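Sorting by container at Citby
Aug 29, 2021

Mirjam Coppens keeps the small-goods inventory at Citby. Her list ran to 442 entries in July, and most of the work on it is done at a light wooden table.

Baskets and containers on the sorting table. 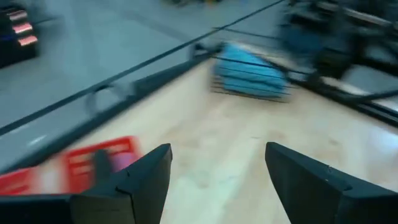
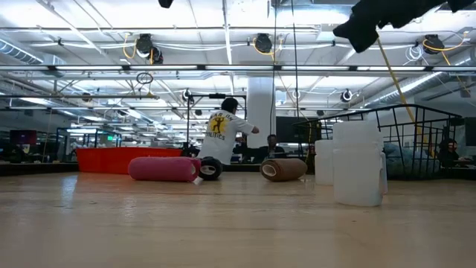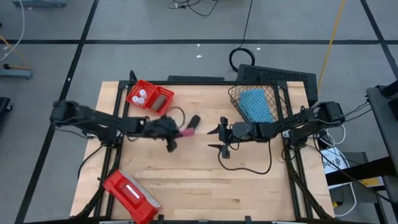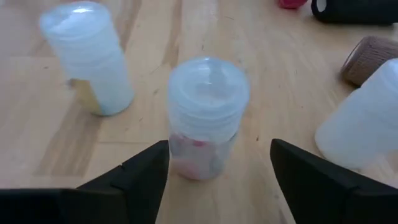

"A basket is for things you take out every day," Coppens says. "A closed container is for things you would lose." She assigns the container first and the shelf second. Soft goods go in wire, so that air gets through. Anything smaller than a thumb goes behind a screw lid.

She does not label translucent plastic. "You can see the color of the contents, and that is enough at arm's length. Labels come off and then you have two problems."

Mixed baskets are allowed for one shift – after that they are emptied onto the wood and sorted again. The Willems shelving holds 100 containers, and she will not go over that number. Rolls are stored on end, with the open side up.

Asked what she would change, Coppens names the dividers. "One fixed divider is too few. I would want it to slide." She has asked Brandar for a price.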